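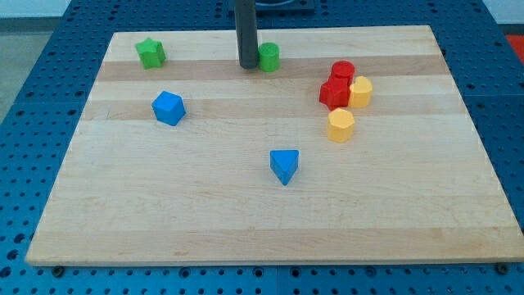 Test board on the perforated blue table, with the green, blue, red and yellow shape blocks.

Search reports

Tadthorpe Handling Cell – interim report to the equipment fund
13 August 2024
Prepared by Nandi Le Roux

1. Where we are

The first arm is installed and in daily use on the block-handling tasks. The table, the wooden board and the shape blocks were all bought from the first payment, and no further spending on them is planned. Alois Leitner has finished the mounting drawings, so a second board can be cut and bolted down in the same position on another table.

2. Spending to date

Of the 44 thousand pounds awarded, 24 thousand has been spent. Most of that went on the arm and its controller from Drundent. Delivery and installation came in slightly under the quote. The training line has not been touched, and we ask to carry it forward to the next period.

3. Gripper

The present gripper copes with the cubes and cylinders. The stars are harder, above all when they stand against another block. Thierry Bodin has asked two suppliers for prices on a replacement. Cokach quoted a lead time of 16 weeks. Umali can deliver sooner but charges more for spare fingertips, and we expect to get through a fair number of those. We would like to borrow a Umali unit for a fortnight before choosing.

4. Second arm

The original plan had us ordering the second arm in August. We now propose to wait until the gripper is settled – the mounting plates differ between the two makes, and changing them afterwards would mean paying for the fitting twice. The Drundent quote is held for 38 days.

5. Decisions needed

Approval to move the training money into the next period.
Approval to delay the second arm order until the gripper trial is over.
A named contact at the fund for the purchase order. Vittoria Vitale has been dealing with this but moves to another post shortly.

Ginevra Marras will send the invoices separately. The insurance certificate for the cell is still outstanding.

Related reports
Tadthorpe Handling Cell – opening budget
Table and guarding: supplier comparison
Spare parts list, first arm

Contact the equipment team | Copyright Tadthorpe | Back to top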